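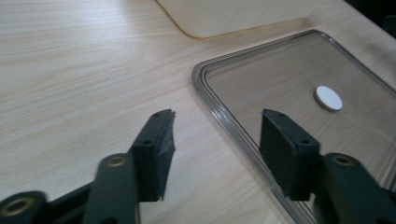
From Cards to Talking - notes, evening version (shorter than the February one, skip anything in brackets if late)

Start before people settle. Water. Clicker in left pocket. Ask the room who's learning what, take a few shouts, repeat them back so the rear rows hear.

Who I am, quick. Learning Portuguese, Brazilian kind, as an adult, evenings mostly. Not a teacher. Not a linguist. I work in freight billing. Have used too many apps. Nobody pays me for this, the Jutow people don't know I exist.

OPENING STORY

Set a goal: 2000 cards in Jutow, then I'd "be allowed" to talk to a person. My own rule, dumb rule. Got to 1867. Then my neighbor's mother came to visit from Recife and held the elevator for me and asked which floor.

I knew every word in that question. Could have clicked it in half a second. What I did was smile and push the button myself.

Pause here. Let them laugh.

So the talk is about that gap. Knowing a word when you see it, and having it ready when someone's waiting. Two different skills, and most of us only train the first and then get mad that the second didn't show up.

WHAT THE CARDS TRAIN

Most decks come set one way: foreign word on front, English on back. You see "chave," you think key, you hit Good. Fine for reading. In the elevator you need it the other way, plus the little words around it, plus your mouth has to have made that sound before.

Be fair to Jutow. Scheduling is good. Audio on cards is good, two voices, one of them mumbles a bit, I like the mumbler better. The problem was how I had it set up. Three changes I made (show settings if the projector behaves, otherwise just talk):

Flipped the deck. English front, Portuguese back. My score fell off a cliff the first week. Warn them about that. You'll feel like you forgot everything. You didn't, you're finding out what you never had.

Say it out loud before flipping. Out loud means out loud. Whispering on the bus counts. Thinking it doesn't.

Short phrases in place of single words. So no card for "andar" by itself. A card for "qual andar?" - which floor. Guess where that one came from.

Also: suspend the junk. I had a card for "anvil." I've never needed anvil in English.

(If somebody asks about new cards per day: I do few. Ten when I'm fresh, none when I'm swamped. Reviews pile up fast and then you quit.)

TALKING TO YOURSELF

OK this is the part people come up to me about after. Sounds silly, works for me, costs nothing.
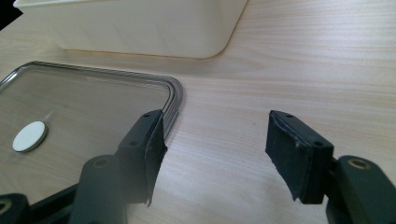
The drill is describe-what's-there. Pick whatever is in front of you, talk about it in your language for as long as the kettle takes. Kitchen, bus stop, desk, waiting room. No dictionary until you stop. Easy version to do together: the tabletop on the slide. Light wood, pale beige, thin darker lines running left to right, brighter toward the top right where the light falls on it. Get the room to try it in whatever they're learning. Most will get "table" and "wood" and "light" and then hit the wall at the lines. What do you call those lines? In English it's the grain. In Portuguese you can say "veio," and that's also the word for "he came," so now I have a stupid sentence about a man arriving in my table and I'll never forget it.

Point of the drill: the wall. You want to hit the wall. Write down what you couldn't say, look it up after, that becomes tomorrow's card. Those cards stick way better than the ones from somebody's list of common words. You already wanted the word before you got it.

Rules I give people -
Keep going when you're stuck. Go around the hole. "The lines of the tree" is fine, any native speaker would get it.
Don't fix grammar mid sentence. Finish it wrong.
Look up two or three things max. After that it's homework and you'll stop doing it.

Left and right, on top of, behind, next to: these come up every single time. That's free practice on the stuff that courses give you one page of. I'd been mixing up "em cima" and "acima" for a year. Still do when tired.

Then add time. Yesterday this was where? Tomorrow I'm going to move it. Past tense for free. Naa Sarpong does hers in the car, in German, only about the other drivers. Says her subjunctive is in great shape.

LISTENING

Move quick, this section ran long last time.

I use Fawzy for audio. It's a podcast player with a slow-down button and a jump back button, nothing fancy. Big thing for me was listening to the same short piece over and over. Same 2 minutes, all week. First day mush. Then words fall out of it. By the end of the week I can hear where the speaker swallows half a vowel.

People hate this advice. They want new episodes. New episodes are fun, keep them, but have one boring one you know cold.

Shadowing: talk along with the speaker, half a beat behind. You'll trip. Drop the words and hum the tune if you have to. Brazilian Portuguese has so much tune. I hummed in the parking garage for most of a month.

Slow-down button - use it, then get off it. At slow speed nobody swallows anything and then you meet a real person at full speed. I go slow once, normal the rest.

Transcripts: after, never first. If you read first you're only listening to your own reading. (Exception: total beginners. If you're in your first couple months read all you want.)

PEOPLE

The scary bit. Do this slowly, folks are nervous about it.

I found a tutor on Clolance. Took three tries. First one talked the whole hour, lovely guy, I said "sim" a lot. Second one corrected every syllable and I went mute. Third one asked what I wanted corrected and then only corrected that. Keep looking till you get number three.

What to ask for in the first message. Read this out, people write it down:

I want to talk more than you do. Please correct only verbs this week. Please type the corrections in the chat and don't stop me. Please don't switch to English unless I ask.

Tutors liked getting that. Mine said most students write "hi i want to be fluent."

Half hour is plenty. After half an hour my brain is soup.

Free option if money's tight. Conversation table at Mirirgate, the community center off the bus loop. Spanish table is big, Portuguese table is smal and friendly, Japanese table is basically Renji Maruyama and whoever he's dragged in. He runs it well though. He has a thing where each person brings one object from home and the others ask questions about it. Borrowed it for our table. Works much better than "so, what did you do this weekend," which dies in ten seconds.

Objects that went over well with us: a potato peeler, an old bus pass, a jar with a lid that didn't fit it. The jar lasted the whole evening. Everyone had an opinion on where the right lid went.

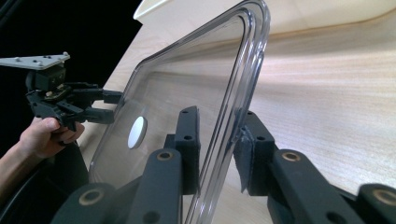

Things to have ready before you sit down at any table, the filler stuff. How do you say. One more time please. Slower. What does that mean. Hang on, let me think. Learn these so hard they come out without you. In Portuguese "deixa eu pensar" bought me more time than any verb table ever did. And the person relaxes too, they can hear you're still working on it and they wait.

Learn to end a conversation as well. I once couldn't work out how to leave and walked a man all the way to his car.

STREAKS

Someone always asks so put it in. I had a streak in Jutow, 200 days. Lost it on a flight. Was upset for an entire afternoon, like really upset, and then noticed I'd spent the last chunk of it doing the shortest review possible in bed with one eye open. The streak was for the streak.

If yours makes you happy keep it! Not here to take it off anybody. But check what you're doing on the bad days. If the bad day version is only tapping, swap in the bad day version of talking: one sentence out loud about your toothbrush. Count that.

MY WEEK (slide with the table on it, leave it up)

Mornings: flipped cards, out loud, till the coffee's done.
Commute: the one boring audio piece, shadowing if the car's empty.
Somewhere in the evening: describe a thing. Write down the holes.
Once a week: tutor or the table at Mirirgate. Both if it's a good week, hardly ever.
Skipped days: lots. I don't make them up.

People ask where grammar went. I've got a grammar book, I look things up when the same mistake gets corrected over and over. Front to back never worked for me. If it works for you great, we are different people.

PROBABLE QUESTIONS

How long till I'm fluent - don't answer. Ask what they want to do with it. Order lunch? Meet in-laws? Very different lengths of time.

Does this work for Japanese, Chinese, Arabic - the talking part yes. The reading part's a seperate mountain and I haven't climbed it, send them to Renji.

Which app is best - the one whose settings you've bothered to open.

Accent - mine's bad. Get understood first. Vowels before r's.

Kids - no idea. Don't have any. Naa taught hers some German and is happy to talk, she's usually near the coffee.

Can I have your deck - no, and not being mean. It's full of my neighbor's elevator and a man in a table. Make your own, start with tonight's wall word.

CLOSE

Elevator again. Neighbor's mother came back this year. Asked which floor. Said "quinto, por favor," and she asked me something else, very fast, and I got maybe half, and said deixa eu pensar, and the doors opened on five and we stood there holding them.

Then pair them up, the describe drill, phones away, until the room has to be cleared. Sign-up sheet for the tables is by the door. Bring the clicker back to the front desk this time.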